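Frequently Asked Questions: Classroom Percussion Loan Program

The Posine Music Library lends percussion kits to elementary schools and early childhood centers. The answers cover the questions teachers send us most often.

Who may borrow a kit?
Any registered school or licensed center in the Rumevton district may apply. Private instructors may borrow a kit when they teach a group of at least four children.

What does a kit contain?
The standard kit holds hand drums, rhythm sticks, shakers, triangles and two sets of chime bars. The Lindemann kit adds a bass xylophone and is intended for grades three and up. A printed contents list travels inside the lid of each case.

How long is the loan period?
Kits are lent for one school term. A single renewal is possible if no other school is waiting. Requests for the spring term open in February.

Is there a fee?
There is no rental fee. Schools pay a refundable deposit of $400 for the Lindemann kit. The standard kit requires no deposit.

Do teachers need musical training?
No. Each kit comes with a teaching guide by Rüdiger Frerichs, which contains 186 short activities sorted by age. Most require no reading of music — a steady beat is enough to begin.

How should instruments be cleaned?
Wipe wooden instruments with a dry cloth. Drum heads may be cleaned with a slightly damp cloth and left to air dry. Please do not use alcohol wipes on chime bars, as the lettering will come off.

What happens if an item is lost or broken?
Report it on the return form. Ordinary wear is not charged. Lost beaters are replaced at cost, and larger items are reviewed by the loan coordinator, Ryan Kettle.
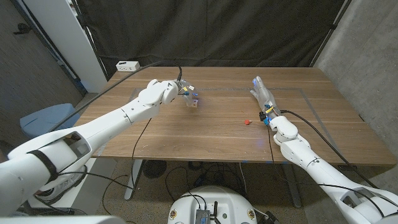
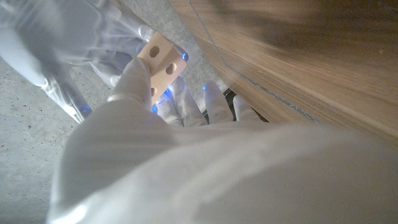 May we keep a kit over the summer?
Summer loans are limited to schools with a scheduled summer session. All other kits must be returned to the Puvora Street desk by the last day of term.

Page last updated October 14, 2026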